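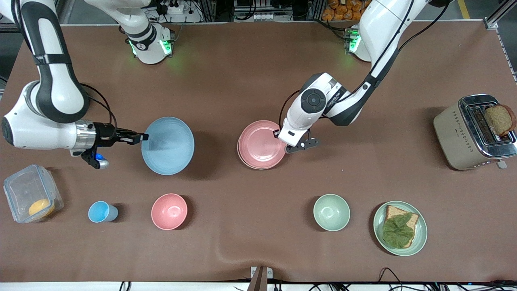

The technician who looks after the kitchen cell at Dreswood has a rule about toast, and the rule is that she doesn't eat it. "You set up a table with a toaster for long enough and you go off the stuff," she says. She has had charge of the cell since last May, and would like it known that she trained as an electrician.

The cell is a pair of arms over a covered table, with crockery. Her morning begins underneath and behind it, with the cables. "Everyone asks about the arms. The arms are fine. Ask me about cable." A wrist turns all day and whatever is looped round it turns as well, so the loops have to be generous enough to let the joint go right over and tidy enough not to snag a bowl on the way back. She checks them by hand, with the power off, and changes any that have gone stiff. Last year she got through 30.

Then come the grippers. She wipes the fingertips, looks for grit and closes each gripper 100 times on a foam block before it is allowed near a plate. Plates are her least favourite object. "A single plate on a flat table is a horrible thing to pick up. You try it wearing oven gloves." A stack is kinder, she says, as there is more rim to get hold of, though it brings the fresh worry of how many you've got.

The cover is a sore point. It is fabric, it creases, and a crease under a cup can be enough to tip it. She smooths it down, checks the clamp at the front edge and goes to get her tea. "I come back and there's a crease. I've stopped taking it personally."

The wrist cameras get a lint-free cloth and no spray. The lights on the bases she reads from the doorway. Green, on this cell, means she can carry on walking.

Proper servicing falls every 3,000 hours, when the covers come off and the joints are checked for play. It takes two people and 4 hours, or one person and a day of bad language. The software side belongs to Kovolero — "they ring me, I don't ring them" — and she logs every fault on Driluseo, where her entry for one long stoppage reads, in full, "crumbs".

Would she have one at home? She thinks it over for longer than expected. "Who'd do the cables?"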